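Gillumlow Neighbors > Around the House > Cleaning & Stains

Search questions Go

Brownish stain on a light table top, what will lift it?

Posted by Marcelino Miranda, June 7, 2019

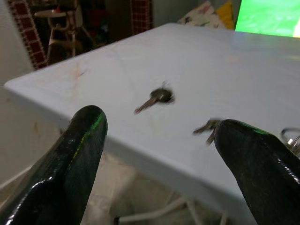

So I finally took over my aunt's old table for the entryway, mostly as a place to dump everything when I walk in the door. The top is a pale blue-gray with a bit of a gloss to it and I love the color! What I don't love is the light brownish stain on the left side, past where my keys are, plus the smudges that seem to come back the minute I wipe them. I've tried dish soap and warm water twice. I have no clue what the top is made of (my aunt doesn't remember either, she bought it one January when her kids were small). I'm scared to go at it with anything rough and end up with a dull patch. Any ideas?

Shu-fen Tai

Baking soda! Mix it with a little water until it's like toothpaste, put it on the stain, leave it a few minutes and wipe it off with a soft cloth. Don't scrub. I did this on my kitchen table after a tea disaster and it took 2 rounds, but the mark went. Try it on the underside first, or near a back corner, in case your finish is touchier than mine was. For the smudges I'd guess it's soap you're not rinsing off. Go over it with a plain damp cloth and then dry it right away with a clean dish towel, and see if they stay gone.

And get a little bowl or tray for the keys, please. A loose one sliding around on a glossy top will scratch it sooner or later, and that you can't wipe off. Mine has six scratches from exactly that, all near the edge.

Spyros Tzanetos

magic eraser. done

Thijs Van Hecke

I'd be careful with the eraser, it's a very fine abrasive and it took the shine off a shelf of mine in one spot. If the baking soda doesn't do it, try rubbing alcohol on a cotton ball, again somewhere hidden first, and quit if any color comes off on the cotton. If it's still there after that, the stain may be down in the finish itself and you're looking at repainting or a nice runner. I went with the runner on my own hall table and it's been there two years.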